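Clothespins leaving marks on shirts

wan2271
I line dry everything, and my shirts end up with dents at the shoulders. I use plain wooden clothespins.
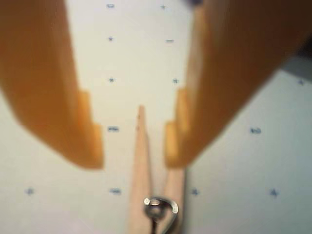 What I've tried so far
Pinning at the hem – better, but the hem stretches. I have over 16 shirts a week to hang.
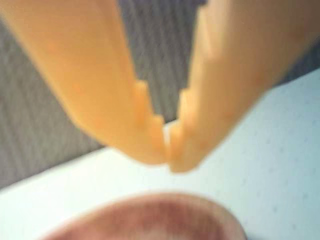
Claleta
Hem is right, but pin at the side seams and overlap each shirt with the next by 2 inches. Shake them out first.

Ratenholm
Hangers. I stopped using pins on shirts in November.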